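Thread on the panels and the floor, for everyone who asked after the last one.

Blue on the back and the right, orange-brown on the left. I tried blue on all three sides first and it felt like sitting in a pool.

The floor is a gray marble pattern with white veins. It comes from Dirnar and it was the cheapest thing on the order. I would buy it again.

The strip along the bottom is dark navy with orange chevrons. Driss Belhaj drew it in one evening and I printed it in sections. Lining up the chevrons at the corner took longer than putting up the panels.

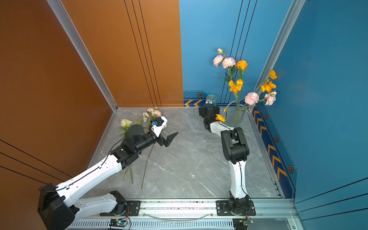
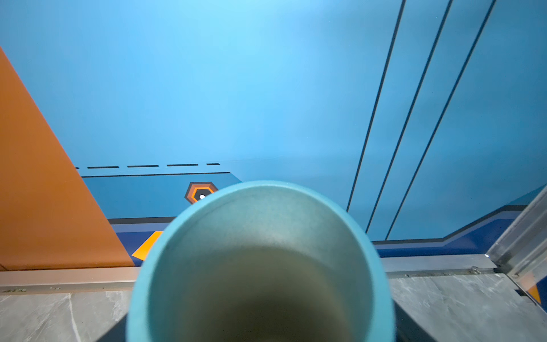
Marble floor and hexagon badges in the first one, light blue cup up close in the second.

The cup is a plain one. Brisa Becerra says it's too close to the wall color. She has a point -- I might get an orange one from Samir next time I'm over there.

The thin dark lines on the blue are part of the design. Two people have asked me if the panels are cracked. They are not cracked.

Total for panels, floor and printing was $197. The aluminum posts are not in that, I already had them.

If you print your own strip, let it sit flat overnight before you stick it down. Mine curled at one end and I had to redo 20 inches of it.

Next is the light. I have a Warnetti lamp on the way, supposed to get here Wednesday. Will post when it's up.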